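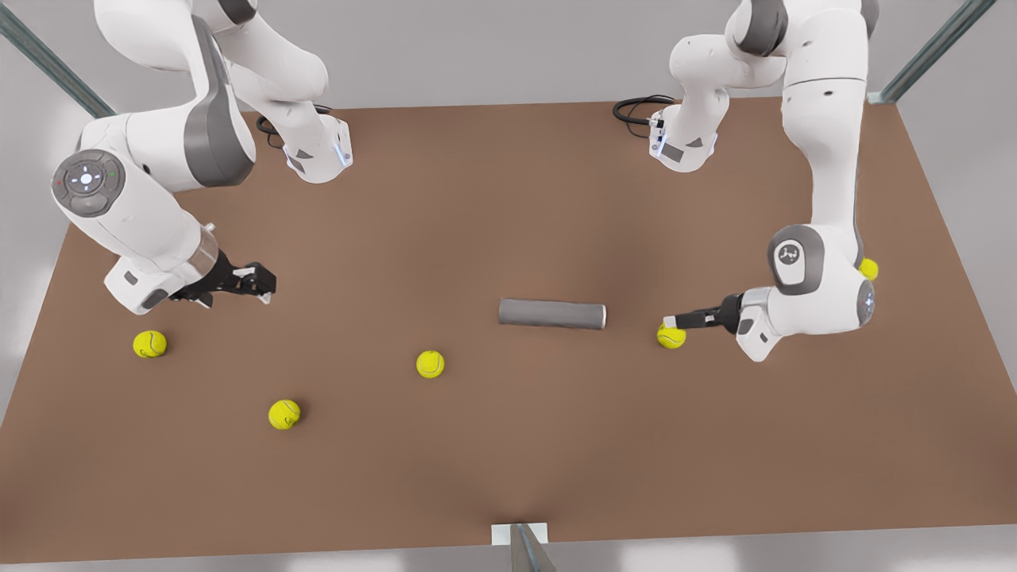 Tennis balls on a brown tabletop.

Let the Kids Keep the Dead Balls
By Dougal Cairns

The tennis club in Etside throws out about 900 balls a year. They go flat, they go in a bin by the gate, and the bin goes to the dump. I have played there long enough to have filled a fair share of that bin myself, and I think it is a waste we could stop by next May.

A ball that is no good for a match is still a good ball. It bounces a little lower and a little slower. For a child of six or seven that is a help, and for a dog it makes no difference at all. The elementary school on Giltari Road asked the club for old balls last year and was told there was no way to store them. We have a shed. I have been in it, and there is room.

The club's other answer was cost. A recycling firm quoted $180 for each pickup, and the board dropped the subject. But I am not asking for a pickup. I am asking for a second bin with a lid, and a sign that says people may take what they want. That would cost less than a new net strap.

Some members say free balls will bring strangers up to the courts. Good. We had 191 members when I joined and we have fewer now. A parent who walks in for a bag of old balls might look at the courts and ask what it costs to play — and that is more than our ad in the paper has done.

I will pay for the bin. I have told the board so in writing, and I will bring it up again at the spring meeting.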